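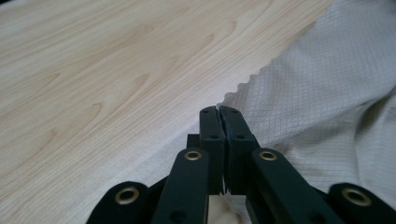
Nuanchan Kongkaew wrote in to say the rule sheet is fine but her group skipped the bit on edges, and every second fold went crooked. She wants it moved to the top. Fair enough, moved.

Cloth handling with grippers, house rules, May update

Edges first. Pinked edge if you can, zigzag shears, light fabric frays otherwise and threads get into the pivots. Ripstop types fray less but still cut them pinked.

Start closed, come in square to the edge. Tips touching the cloth before you open. Don't chase a corner thats moving, put it down and go again.

Wrinkles. Leave some. A dead flat sheet is the hardest thing to pick up, the tips just skate on it. One soft fold near the grip side is plenty.

Table: bare, wiped, no polish. Polish residue gets on the tips and then on the fabric. Ask me how many grey swatches I've binned.

Colour of cloth should differ from the table. Grey on pale wood okay. Cream on pale wood, no.

Screws in the jaw faces, check before every session, quarter turn max. Overtightened ones crack the plastic. Pivots every 300 grasps, wipe, look for wobble, log it on the Coswood sheet (not the old Klinhom one, please).

Stop after 20 minutes and swap hands. Wrist gets lazy and the grasps get sloppy well before you notice.

Failed grasps stay in the log. Mark them F, dont delete. Prasert Saengthong found a whole batch tidied up last time and we had to redo the lot.

Fingers out of the linkage when squeezing. Long sleeves rolled. Rings off.

Swatches go back in the tub flat, not scrunched. Tub lid on, the cat's been in it again.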